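Shared table (office)

A shared table, also called a common table or, in some offices, simply "the big table," is a large work surface in an open office that is assigned to no one in particular and is used by whoever needs it. It usually stands a little apart from the rows of desks, and over the course of a working day it gathers the small belongings of the people who pass by: drink bottles, packets of tissues, pens, cups and the wrappers that various things came in. 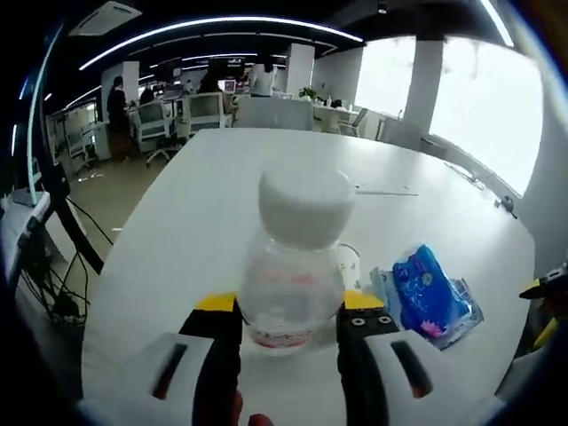 Origins

Long tables for common use are a good deal older than the office. Monasteries, schools and counting houses all had them, and a household inventory from Bosbridge dated 1679 lists "one great board for the clerks, with benches," which local historians like to mention whenever the subject comes up. For a long time the clerk's own sloping desk and the common board existed side by side, the first for writing and the second for sorting, folding, wrapping and, one imagines, a fair amount of lunch.

The common table lost ground when offices were divided into separate rooms, and again when they were divided into cubicles. It came back with the open plan, where a row of desks with monitors leaves people very little room to spread anything out. The furniture maker Alidholm began selling a plain white table for this purpose under the name Wonov, and in a few towns the word "wonov" is still used for any big office table, whoever made it.

Form and placement

Most shared tables have a flat, light-colored top with no drawers. White is a common choice because it shows crumbs and rings from cups, and people are more likely to wipe up what they can see. Dark tops hide the marks until late afternoon, when the sun comes in low and shows every one of them at once.

A spot near the windows is the usual favorite. Daylight is pleasant to stand in, and the table then serves as a kind of porch to the office, a place to pause with a drink before going back to one's chair. The drawback is warmth - a water bottle left there through a sunny morning is not very nice to drink from by noon.

Objects commonly found

The drink bottle is by far the most faithful resident. Clear plastic bottles are widely used in offices, being light and easy to check for how much is left, and a wide cap is handy for anyone who likes to drop in ice or a slice of lemon. Their one great weakness is that they look alike, and many people put a strip of tape or a name on theirs.

Tissues come next. The soft packet is more usual on a shared table than the box, mainly since it travels in a bag or a coat pocket and gets set down along with everything else. Packets are often sold several to a plastic outer wrapper, and the wrapper has a way of staying on the table long after it has anything left to hold. In February, when half the office has a cold, the supply may need topping up more than once a week.

Pens and other thin, stick-like things tend to migrate toward the far side of the table, where they are hard to reach and easy to forget. Small cups do much the same, and these really ought to go back to the kitchen at the end of the day.

Customs and upkeep

Every office seems to settle on its own rules, written or otherwise. The best known are probably those of the design firm Bălan, where office manager Delia Tănase taped a short note to the wall beside the table. It asked that bottles go home at night, that open tissue packets be considered free to all, and that anything left longer than 2 days be moved to a basket by the door. The basket filled up quickly, and for a while it held 18 pens. The note was later copied, with small changes, by several of the firm's neighbors.

For ordinary cleaning, a damp cloth and a drop of dish soap are enough for most surfaces. The table should be cleared completely first, as wiping around things leaves a faint outline that is surprisingly stubborn. Almost 30 minutes a week is a generous allowance for the whole job, including the return of lost property, and it goes faster with two people and some music.

See also

Break room
Desk
Lost and found
Open-plan office
Water bottle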